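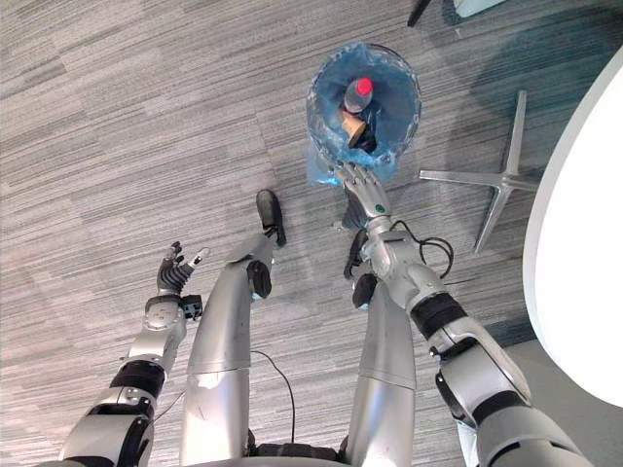
The man who looks after the floors at Dawber will not be named, on the grounds that his sister-in-law reads this newsletter and he would never hear the end of it. He has agreed to talk about carpet tiles and waste bins, two subjects on which he has been waiting some years to be asked.

Dawber, for those who haven't had the pleasure, is the office building behind the bus station in Stonby. It has two storeys, a lift that speaks, and grey striped carpet on nearly every square foot a person could stand on.

"People say grey," he says, with the air of a man correcting a common slander. "It's several greys. There's a light one and a middling one, and they go across in little streaks. Then you've got the bluey bit over by the furniture, sort of teal. Somebody chose that. Somebody sat in a meeting and said, let's have a bit of teal."

Does he like the teal?

"I've come round to it. It shows the fluff."

The tiles came from a firm in Falport, and he was there when they went down. What he admires about a carpet tile is that it can be lifted on its own. Coffee goes over, the tile comes up, a new one goes in, and the rest of the floor carries on as though nothing had happened. The original order left 175 spares in the basement, which seemed absurdly generous until the first winter.

"The trouble is your new one's cleaner than its neighbours," he says. "So you've got rid of a brown patch and gained a smart patch. I had a woman ask me if it was a trapdoor."

His answer is to take a worn tile from under a cabinet, put that where the stain was, and hide the new one under the cabinet. He describes this with some pride and asks whether it will sound dishonest in print. I tell him it will sound resourceful. He doesn't look convinced.

Then there are the stripes. If you lay the tiles with the streaks all running one way, you can still make out the seams, only faintly, as bands that don't quite meet. He has stopped seeing them at work. He sees them at home instead, in the bathroom lino, which hasn't got any.

We move on to bins. Until last June every desk at Dawber had its own, and he emptied the lot by hand, most of them containing a single teabag. He kept a tally for one week to make his case to the management and arrived at 546 emptyings. The desk bins went. In their place came fewer bins, standing out on the floor where people have to get up and walk to them.

"You'd have thought I'd taken the chairs," he says. "There was a petition. They put it in the bin, in the end, so that was something."

Where a bin should stand turns out to be a matter of doctrine. Against a wall, it gets forgotten and fills up. In a corner, people throw things at it from a distance – "and they are not, as a body, good throwers" – and he spends his evenings picking up apple cores. He likes a bin out on open carpet, with room to walk right round it and a clear view straight down into it.

"You want to look in before you put your hand in," he says. "I learned that with a yoghurt."

The rest of his method is brief. He holds the bin by the rim when he lifts the liner, so that it doesn't come up with it. He ties the liner before it leaves the bin, never over the carpet. A fresh liner is folded well down over the outside, or the first heavy thing thrown in drags the whole lot to the bottom. He vacuums along the streaks and then across them, and has opinions about colleagues who do only the one.

The vacuum itself is a Drimon, elderly and loud, and he won't hear a word against it. The management has twice offered him a newer model. He tried one for an afternoon and found it too quiet to be doing anything.

I ask whether he minds that most people at Dawber never look at the floor.

"They look at it when they've dropped something on it," he says. "Then they look at me."

He has to go at this point, as there is a tile by the lift that has started to lift at one corner. He has heard the joke, and would be grateful if readers kept it to themselves.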